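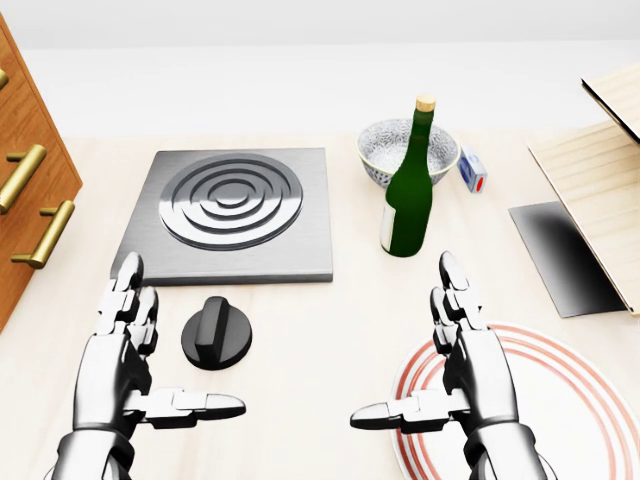
Why spend months on a pretend kitchen when you could be bolting real arms to a real bench? That one came in through the contact form, unsigned, and it's a fair thing to ask, so it gets the top spot on this page. I'm building a two-armed robot called Flomport in the corner of a shared workshop, and every mistake I make there costs me a part. Mistakes on the computer cost me a cup of coffee while it resets. I do both now, but the simulated table came first and I still do most of my learning on it.

What is Flomport supposed to do?

Help out on a tabletop. Pull a drawer open, turn a stove knob, pick up a bottle and set it down again without drama. I'd love for it to cook someday (wouldn't we all!), but for now I'm after small, dull moves that work the same way on a Tuesday as they did on Monday.

What are you running the simulation on?

A set of scripts I call Fodus. It started in June as one messy file and it's now a folder of messy files. It loads the table, drops the objects in, puts both hands in their starting pose and then lets me drive or play back a motion. My desktop isn't fancy, and I got by for ages with the fan screaming at me. Save often, is all I'll say.

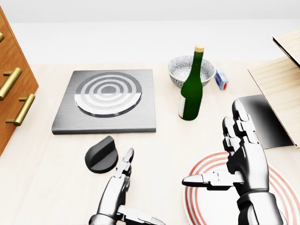
The start pose gets its own file in Fodus, and I'd recommend you do that too. I used to type joint angles right into the main script and then wonder why Friday's run looked nothing like the one before it. Now I load the pose, check that the thumbs are clear of everything, and only then start moving. If I want to try a reach toward the knob, I copy the file and change the copy.

Why is the stove knob lying on the table?

I'm treating it as a loose object for now. Picking up something short and round with a ridge on top is a really good test for fingers, and I can work on that grip without worrying about turning anything. Putting it on a shaft is a separate job with its own headaches, and I haven't been brave enough yet.

Do you need two hands?

Nope! One hand gets you a long way and costs half as much. I wanted two for things like steadying a bowl while the other hand works, and because I'm stubborn. If this is your first build, start with one and get the wrist right. My first wrist had so much play in it you could have stirred soup with it. 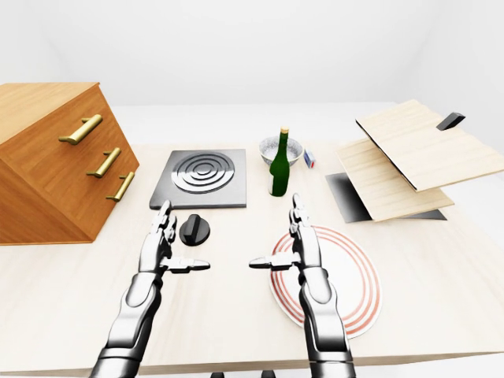
Two hands also means you have to think about them bumping into each other, which I didn't do nearly enough at the beginning. I keep a no-go strip down the middle of the table now, and only one hand is allowed in it at a time. It's crude and it makes everything slower — I can live with slower.

How much have you spent?

The real arm parts come to 164 dollars so far, not counting the power supply I already had or the one I cooked. Printed pieces come from Dorkeder, the print shop two doors down from us. A full set of finger links takes them 30 hours on the slow setting, and please do ask for the slow setting.

Will the real hands be shiny like the ones on screen?

Ha, no. They're gray plastic with visible layer lines and a lot of hot glue. I like the chrome look, but it does nothing for grip.

Can I come see it?

Sure, the workshop is called Cáceres and it's open to visitors on Saturdays. Wear closed shoes and ring the side bell, the front one's dead.

Will you share the files?

The pose files and the table layout, yes, as soon as I've cleaned up my comments. The wrist drawings need another round first. Page last updated July 10, 2026.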